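Minon ウイングフォイル テストライダー兼シーズンスタッフ募集(Dretcombe 勤務)

はじめまして。Minon の開発チームで、ライダーの採用を担当しているErmira Kneževičと申します。Minon はウイングフォイルの道具を作っている小さな会社です。今シーズン、Dretcombe のテスト基地で働いてくださる方を 2 名募集いたします。日本語を話すお客様が増えましたので、今回は日本語でも募集のご案内を出すことになりました。私の日本語に分かりにくいところがありましたら、遠慮なくご質問ください。

仕事の場所について

Dretcombe は、長い砂州の内側に浅い入り江がある土地です。朝は風が弱く、昼すぎから横風が安定して入ります。入り江の水面は平らですが、砂州の外に出ますと短い波が続きます。二つの水面が歩いて行ける距離にありますので、同じ道具を同じ日に違う条件で試すことができます。会社がこの場所を選んだのは、私が入社する前のことですが、今でもよい選択だったと思っております。

基地の建物は浜のすぐ上にあります。一階が道具の倉庫と修理の作業台、二階が事務室とスタッフの部屋です。冬の間は閉めておりますので、二月に鍵を開けて、準備を始めます。最初の週は水の上に出る時間が短く、ウイングの空気漏れの点検や、フォイルのねじの交換が多くなります。この作業が嫌いな方には、少しつらい週かもしれません。

担当していただく道具

主に二つの製品を見ていただきます。

Paterson は新しいウイングです。前縁を今までの型より硬くして、ハンドルからブームに変えました。弱い風で立ち上がりが早いのですが、ジャイブの途中でウイングを流したとき、先端が少し暴れるという意見がチームの中にあります。暴れないという意見もあります。体重も乗り方も違う人に乗っていただいて、どちらの意見が本当に近いのかを知りたいと考えております。

Drendunari は中級の方に向けたボードです。幅を少し狭くして、後ろの浮力を減らしました。初めてフォイルで浮く方のためのボードではありません。もう浮くことはできるが、タックがまだ安定しない、という方が長く使えるものを目指しております。ストラップの穴の位置がまだ決まっておりませんので、シーズンの間に何回か変更があります。変更のたびに、同じコースを走り直していただきます。

仕事の内容

・Paterson と Drendunari の試乗、および他社の道具との乗り比べ
・乗った後の記録の作成(日本語または英語)
・道具の洗浄、乾燥、点検、簡単な修理
・お客様の試乗会での案内と安全の見守り
・月に何度かの動画撮影への協力

試乗の記録は、長い文章でなくてもかまいません。風の向き、水面の様子、使ったフォイルの組み合わせ、そして感じたことを、その日のうちに書いてください。翌日に書いたものは、ていねいに書いてあっても、私たちはあまり使いません。「よかった」「わるかった」だけの記録は、お返しして書き直しをお願いすることがあります。

試乗会は金曜日の午後に行います。初めてウイングを持つ方も来られますので、上手に乗る力より、陸の上で落ち着いて説明できることが大事です。お客様が入り江の出口のほうへ流されたときは、ボートを出す判断を早めにしてください。ボートの操縦は、資格のあるスタッフが行います。資格がない方には、基地で講習を受けていただくことができます。

応募の条件

・ウイングフォイルで、両方の向きのジャイブが安定してできること
・最大 20 ノットの風の中で、一人で海に出て、一人で戻ってこられること
・泳ぎに不安がないこと
・日本語で、お客様に説明ができること
・英語で、簡単な打ち合わせができること
・シーズンの終わりまで続けて勤務できること

大会の成績は必要ありません。カイトやウインドサーフィンから移ってきた方も歓迎いたします。その場合は、応募の書類に、以前使っていた道具について少し書いていただけますと、面接のときに話がしやすくなります。指導員の資格、救急法の資格、船の免許をお持ちの方は、その名前もお書きください。布やブラダーの修理の経験がある方は、とても助かります。

Dretcombe で働くための在留と就労の手続きについては、採用が決まった後に会社が書類を準備いたします。ただし、申請はご本人が行うものですので、早めに旅券の有効期限をお確かめください。

住まいと食事

スタッフの部屋は二階の個室です。寝具と机があり、ウェットスーツを干す場所は外の軒下です。部屋の中には干さないでください。台所と浴室は共同で使います。

朝食は各自でとり、昼は簡単なものを当番が用意いたします。夜は自由ですが、風が弱かった日は、皆で一緒に作ることが多いです。肉や魚を食べないスタッフもおりますので、野菜の料理を一つは入れる習慣があります。料理が得意でない方も心配はいりません。私も入社したときは卵を焼くことしかできませんでした。

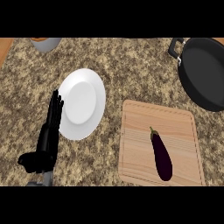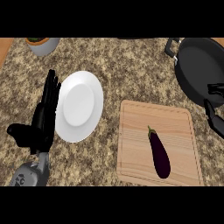 まな板のなすと、白い皿、黒いフライパン(2 点とも)

食料の買い出しは、週に一度、会社の車で行います。近くに小さな商店がありますが、夕方には閉まります。アレルギーや、食べられないものがある方は、面接のときに教えてください。

勤務時間と休み

風に合わせた仕事ですので、毎日同じ時間に始まるわけではありません。前の日の夕方に予報を見て、次の日の集合時刻を決め、倉庫の入口の黒板に書きます。風のない日は、修理と記録の整理をして、早く終わります。よい風が続く週は忙しくなりますが、続けて働いた後には必ず休みを入れます。休みの日に基地の道具で乗ることは自由です。ただし、試作品は外に持ち出さず、撮影もしないでください。

雷の予報が出たときは、風がどれほどよくても、全員が海から上がります。これは経験のある方にも守っていただく規則です。

待遇

・給与 月額 2,077 ユーロ(税引き前)
・旅費の補助 376 ユーロ(到着後の最初の給与と一緒にお支払いします)
・個室の提供(家賃と光熱費は会社負担)
・昼食
・ウェットスーツ、ハーネス、ヘルメット、衝撃ベストの貸与
・勤務中の事故に対する保険
・シーズン終了後、使用した Minon のウイングを一枚お持ち帰りいただけます

旅費の補助は、片道の航空券の全部には足りないと思います。申し訳ございませんが、差額はご本人の負担となります。ウイングについては、試作品ではなく、販売している型の中から選んでいただきます。

一緒に働く人たち

基地の責任者は Lorna Tosh です。もともとはセイルの縫製をしておりましたので、縫い目についてとても厳しいです。修理の仕方は主に Lorna から習うことになります。英語で早く話しますが、ゆっくり話してくださいと言えば、ゆっくり話してくれます。私は設計の事務所と Dretcombe を行き来しており、記録を読んで、次の試作に何を変えるかを設計者と相談するのが仕事です。

チームの中では、道具に対する悪い意見も、そのまま言っていただきたいです。昨シーズン、ある前縁の補強布について、新しく来たライダーが最初の週に「重く感じる」と書きました。ほかの人は慣れてしまって、気がつきませんでした。その布は結局やめることになりました。入ったばかりの方の感覚は、私たちにとって価値があります。反対に、会社の道具を好きになりすぎて、何でもほめてしまう方には、この仕事は少し難しいかもしれません。

選考の流れ

書類を拝見した後、こちらからメールでご連絡いたします。その次に、私と Lorna の二人で、オンラインの面接をいたします。面接の前半は日本語、後半は英語です。後半では、普段お使いの道具を画面の前に置いて、どこが好きで、どこが好きではないかを話していただきます。高い道具や新しい道具である必要はありません。

面接の後、候補の方には、海での実技を見せていただきます。Dretcombe まで来られる方は基地で行いますが、遠方の方は、編集していない動画で代わりとすることができます。動画には、浜を出るところから戻るところまでを入れてください。途中で落ちても、そのままお送りください。落ちた後にどのように道具をまとめ、どのように立ち上がるかも見せていただきたいです。音楽はつけないでください。

応募の方法

次のものを、Minon の採用窓口までメールでお送りください。件名は「Dretcombe ライダー応募」としてください。

・履歴書(形式は自由です。顔写真は不要です)
・身長と体重、普段使うウイングとフォイルの大きさ
・最近乗った道具を一つ選んで、その感想を書いた文章(日本語または英語)
・勤務を始められる時期

感想の文章は、販売されているどの会社の製品についてでもかまいません。Minon の製品を選んだ方が有利になるということはありません。長さの決まりもありませんが、どのような風と水面で乗ったのかを、必ず書いてください。

二名が決まりましたら、募集を終わります。お返事には少し時間がかかることがありますが、応募してくださった方全員に、必ず私からお返事をいたします。いただいた書類は選考だけに使い、選考が終わりましたら削除いたします。

仕事の内容や生活についてのご質問は、応募の前でもお受けしております。お友達同士でのご応募も可能ですが、選考は一人ずつ行いますので、書類は別々にお送りください。

Minon 開発チーム
Ermira Kneževič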